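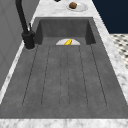

Workshop notebook, Drenport depot, December
Coach 6, front passenger door slow and air loss overnight

Coach came in yesterday evening from the Clusturach line. The driver wrote in the defect book: "door is closing slow, in the morning I wait long for the air." Two complaints, and I was not sure they belong together, so I write them here separately.

Morning check, 6:40. Both gauges were down by 2 bar compared with the evening. Outside it was cold but above freezing. Started the engine and let it fill at 900 rpm. The filling time was normal for this coach, so I do not suspect the compressor. I closed the supply to the door circuit with the small tap behind the step panel and we left the coach standing until after lunch. Pressure stayed. Opened the tap again, and one hour later the needle was already moving. So the leak is in the door circuit, and the two complaints are probably one complaint.
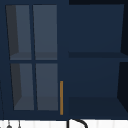
Duygu Bilgin went over the fittings with soap water while I was holding the lamp. The two fittings at the door valve were dry and good. At the cylinder, upper side, there were small bubbles at the rod seal, only when the door was in closed position. In open position nothing. I would have missed it, I always test with the door open because there is more room for the hands. Note for me: test in both positions.

We removed the cylinder. The rod has a scratch along the length, you can feel it with the fingernail. The seal is worn at the same side. A new seal on this rod will last maybe some weeks, so I prefer to change the complete cylinder. Aurelio Alvarado looked in the store and we have one from Flolteck on the shelf, but it is the version with the fitting turned to the other side. It can be used if the hose makes a wider bend. I do not like it very much, the hose comes near to the hinge arm.

Aurelio called the Kumarasinghe office to ask if the coach can stay one more day. They need it for the school trip and they have no other coach with the luggage space, so we had to go with the turned fitting for now. I put a spiral protection on the hose and one extra clamp on the bracket. Opened and closed the door many times by hand before giving air, and the hose is not touching the arm in any position.

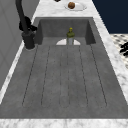

Then with air. First closing was too hard, it hit the rubber with a bang. The throttle screw on the new cylinder comes from the factory fully open. Turned it in until the door is soft in the last part. The obstacle test was done with the rolled blanket as usual: door reverses, buzzer is working, emergency handle inside and outside both release. Duygu repeated everything with the engine off.

Lower hinge pin was dry, greased it. The upper one is fine.

Still open:
- order the correct cylinder from Flolteck (Aurelio has the part number, it is on the old label)
- look at the hose again after 2000 km, or earlier if the driver hears rubbing
- read the gauges tomorrow before the driver starts, I could not do the overnight test yet
- the step light flickers when the door moves - I think the cable in the corner, did not open it
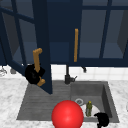
Navy cabinet with the glass door swung open, gripper on the handle.

The old cylinder is in the red box under the bench with the coach number on it. Please do not throw it away, I want to open it when there is time and see if dirt came in from the hose side.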